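阅读时间：6分钟

旧布新命：二手纺织品这门生意，正在变样

凌晨四点，Harberg的旧货码头已经亮灯。卡车倒进来，卸货，走人。一包一包压得死紧的旧衣旧布，外面勒着铁条，每包80公斤。买家不许拆，只能看标签，用手捏捏边角，凭经验出价。行话叫“摸包”。摸对了，一个月的房租有了。摸错了，一包霉味的窗帘，自己扛回去。

我在这里待了一个星期，主要是站着，喝很难喝的咖啡。

先说价钱。前些年旧布不值钱，论吨走，多半打碎了做隔音棉、擦机布。现在不一样。做小批量服装的工作室来了，做靠垫的来了，剧团也来了，都要整幅的、颜色正的、没洗塌的。好料子被挑走，剩下的更难卖。两头拉开，中间那一档几乎没人做了。

河对岸的Riviere是另一副样子。老街，门面窄，一家挨一家，门口堆着布卷，往里走要侧身。这里不论包，论幅。店主把布抖开，对着门口的光看，看有没有虫眼，有没有旧针脚，再用指甲刮一下。刮出白印的，上过浆，价钱往下压。整个过程不到一分钟，讨价还价倒要半小时。

颜色是个学问。黑的最好卖，也最容易看走眼，灯下是黑，出门发绿。白的怕黄。灰蓝这几年走得快，家居店爱要。红的呢，懂行的人又爱又怕：好红难染，旧红更难配，缺一块就再也找不到同一缸的。老店主收到整块的红布，一般先不卖，叠好压着，等人来问。 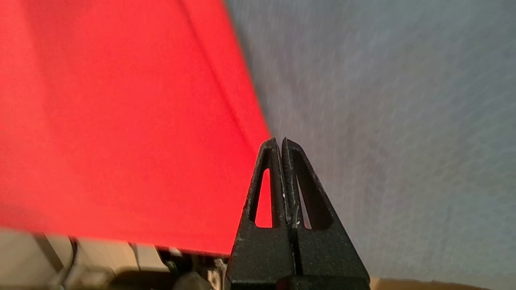

分拣，最费人的一环

Umach是一家分拣厂，在城北，原来是糖仓。屋顶高，冬天冷得要命，夏天更不用说。旧布进来先过秤，再上台子，按成分、颜色、幅宽、破损一层层分。厂里的等级表贴在墙上，一共14级，塑封的边都翘起来了。新人背这张表要背两个月，背下来也不算会。

难在手感。棉和粘胶，洗过几十水以后摸着差不多。羊毛里掺了晴纶，标签早剪了，只能靠揉，揉完看它回弹。老师傅闭着眼也分得出，问怎么分的，说不清，“就是涩一点”。涩一点。这三个字没法写进培训手册，厂里试过。

工钱按公斤算，分得细的反而吃亏。这个毛病厂里知道，改过一回，给高等级的料子加钱，结果人人都往高里报，买家退货退了一个季度。又改回去了。眼下是底薪加抽检，吵归吵，勉强能转。

洗，还是不洗

这一行最大的分歧在这。Riviere的老店几乎都不洗，理由很硬：一洗就缩，一缩就不平，折痕里的色差也全出来了。年轻买家不买账，嫌有味道。于是有人专门做中间这一道，收来，冷水泡，阴干，熨，再卖，价格翻一倍。

冷水，阴干，听着简单。实际全是坑。深色的要单独泡，水里搁盐，老办法，有没有用各说各的。亚麻不能拧。带旧绣线的最好先在背面试一角，拿湿白布压一会儿，看串不串色。熨的时候隔一层布，从中间往两边推，别来回蹭，蹭出亮光就完了，那块地方永远比别处亮。

水费也涨了。Harberg有两家水洗铺子今年春天关的门，设备折价卖掉，地方现在卖早点。生意倒是不错，豆浆给得足。

Zelholm的赌注

往北两小时车程，Zelholm，小城，从前织帆布。厂子关了很久，去年重新开了一半，只做一件事：把拣剩的旧布拆成纤维，重新纺。难度在短纤维，拆一次断一次，纺出来的纱起毛、没劲，得掺新棉。

掺多少，是他们的命根子。最早的样布旧料占95%，一拉就破，拿来当抹布都嫌。后来一点点往下调，现在的比例不肯讲，只让摸样品。我摸了，偏硬，有股干草味，做围裙、做手提袋应该够用。做衬衫还早。

厂里的人倒不急。说头三年不指望赚，先把机器养熟。机器是旧帆布厂留下的，零件停产了，坏了自己车。院子里堆着拆下来的铁辊子，长了锈，猫在上面睡觉。

问题是钱能撑多久。旧布原料价一直在涨，好料被工作室截走，差料运费又划不来。Zelholm想直接和Umach签长约，包下最低两级，谈到七月还没谈拢，卡在谁出打包费。数目不大，谁都不肯先松口。

我走的那天早上又去了一趟码头。下雨，油布盖着货，买家躲在棚子底下抽烟。有一包被人摸了又摸，没出价，走开，又回来。最后还是买了，用平板车推着，往桥那边去了。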